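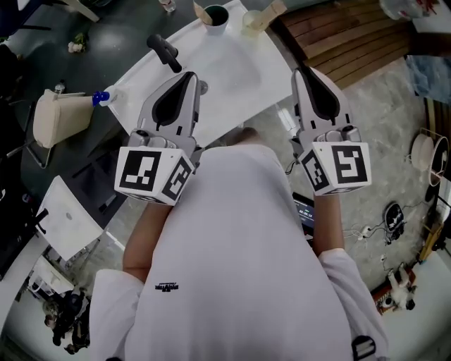
Can a machine clear the table yet? I went to Bistavley to find out

I've been promised a robot that does the dishes since I was a kid, so when Eltbridge opened its Bistavley workshop to visitors on 21st June, I was on the early bus with a notebook and a sandwich. Short version: keep your dish towel a while longer (but maybe not forever!).

Eltbridge is a small outfit that wants its machines to handle the boring jobs, meaning clearing cups, picking up bottles, wiping down, that kind of thing. Before the machine gets a turn, people do the chore themselves with a pair of hand-held grippers, over and over, and the recordings go into the training pile. The pile for table clearing stands at 3098 runs so far. I asked if I could try it and they let me, and wow, it's harder than it looks. You forget how much your fingertips tell you until you're stuck with two plastic fingers on each side. I went for a cup, pushed it a good few inches, then chased it. My forearms were sore on the ride home.

Then came the robot's turn. The test was a cup, a glass and a bottle, all to be moved into a tray, and it had 40 tries at it while we stood behind a rope and drank coffee. It got the whole job done on 36 of them, which sounds terrific until you hear that one try takes 2 minutes. My nephew can clear a table in less time than that, and he complains the whole way through.

"Glass is still the one I worry about," said Aiman Nugroho, who runs the household tests. "It does fine in our room. Put it in your kitchen, with your lighting and your mess, and I'd want to stand close by."

I liked that answer a lot better than the brochure's.

Shop floors may get there sooner. Nkuna, a home goods store a few streets over, plans to try one of the machines on restocking in November, after closing time, with a staff member watching. The store will stick to boxes and leave the glassware to people.

No word on a price for a home version. Eltbridge says it will hold another open day after the store trial, and I've already put my name down for it.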